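4. Building a Marathon

Mornora will play any number of movies back to back, in an order you choose, with breaks where you want them. It won't stop you from scheduling three courtroom dramas in a row. It did try, in an early version, and people complained.

Before you start, connect your disc changer or point Mornora at a folder of movie files (see Section 2). Your library should show up on the left side of the main screen. If it shows up as one long list called UNTITLED, go back to Section 3 and finish the naming step you skipped.

4.1 Creating the lineup

1. From the main screen, press Menu and choose New Marathon.
2. Type a name. You get 21 characters, so "Every Sequel We Pretend Not To Like" will have to be shortened.
3. Highlight a movie and press Add. Repeat until you have a lineup or a headache.
4. To change the order, highlight a title, hold Add, and move it up or down with the arrows.
5. Press Save. The total running time appears in the top corner.

Note: Running time includes end credits. To leave them out, set Credits to Skip. Špela Angelovski, who wrote the credits feature and sits through every name herself, asked us to mention that the default is Play.

Caution: Mornora sorts sequels by the number in the title. A series that dropped its numbers halfway through, or began again at one, will need to be sorted by hand.

4.2 Adding breaks

1. Open your marathon and choose Breaks.
2. Place the cursor between two titles and press Insert.
3. Pick a length, from 4 minutes up to an hour.
4. Choose what plays during the break: Silence, Trailers, or Soundtrack.

If you choose Soundtrack, Mornora pulls songs from the movie that just ended. You can point it at your own playlist with the Replace option. Leobardo Salinas on our support desk has the same power ballad in all his breaks and has yet to be talked out of it.

Note: Trailers are drawn from the built-in collection, which held 3,283 of them as of the June update. A good many are for movies you've already seen. The trailers don't know that.
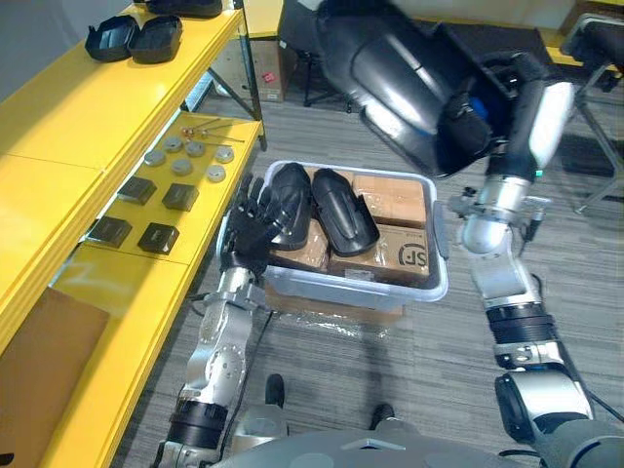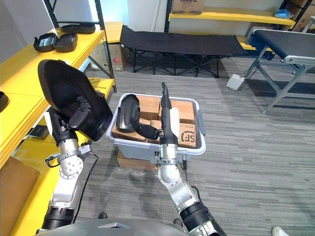
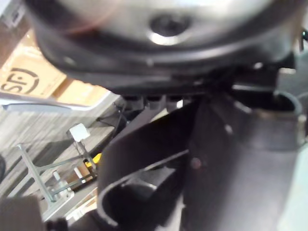
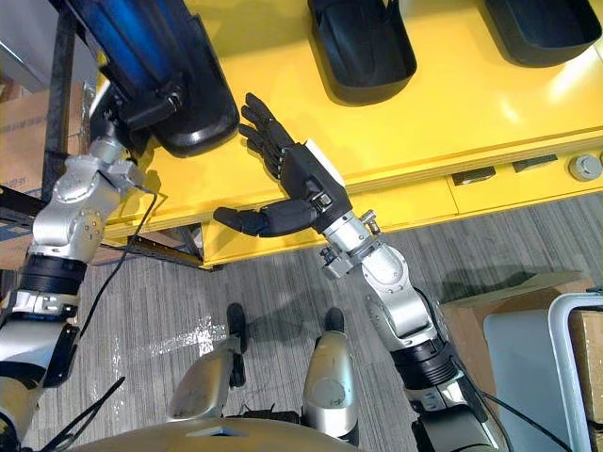 Can I change the order once a marathon is already playing?
Press Menu, choose Edit Lineup, and move any title that hasn't started. The movie that's playing stays where it is until it ends or you press Skip.

4.3 Letting guests vote

1. In your marathon, turn on Guest Votes. A four-letter code appears on the screen.
2. Guests enter the code in the Mornora phone app.
3. Each guest gets one vote per slot. Voting closes when the break before that slot ends.
4. In a tie, the host decides. Choose Tie Settings if you'd prefer a random pick and someone else to blame.

Caution: Turning off Guest Votes in the middle of a marathon erases the votes already cast. It also sends a message to everyone's phone saying you did it – we are looking into making that optional.

4.4 Volume between movies

Older movies are often mixed more quietly than newer ones. With Level Match on, Mornora evens them out.

1. Go to Sound and turn on Level Match.
2. Play a scene with talking in it. Explosions won't do.
3. Set the volume where you like it and press Hold.

Level Match won't go above 86 on the volume scale, even if the remote says otherwise. If the dialogue is still hard to follow, turn on Captions.

4.5 If the marathon stops on its own

– Check whether someone is sitting on the remote.
– Check that Still Watching is set to Never. The factory setting asks after every second movie and gives you one minute to answer.
– With a disc changer, open the tray and make sure the next disc is in its slot with the label facing up.
– Choose Resume from the Marathon menu. Playback picks up from the last chapter mark.

Saved marathons can be copied to another Mornora player with a USB drive. See Section 5.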